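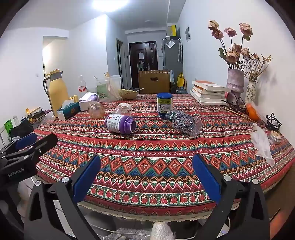

Ticket: Skirbridge timing feed, lap counter stuck
Status: reopened
Owner: Rhodri Meredith

14:10. Gape team says car 18 was shown 2 laps down all through the December test race. Their own pit board had it on the lead lap. Drivers' teams always say that, so I pulled the raw loop data first.

14:35. They have a point. Loop at the pit exit logged every pass, loop at the start line missed 2. Stomine support blames a weak transponder battery. Doubtful — the same unit read fine in qualifying.

15:05. Stomine now wants us to raise the filter from its default to 500 ms. I asked what that fixes and got a link to the manual.

15:40. Tried it anyway. No change on replay.

16:20. Swapped the start line decoder for the spare from Dilik. Replay can't test that, so closing this on one clean out-lap would be silly. Support closed it. I reopened it.

Next: full race distance on the spare decoder, old filter setting back in. Results stay provisional.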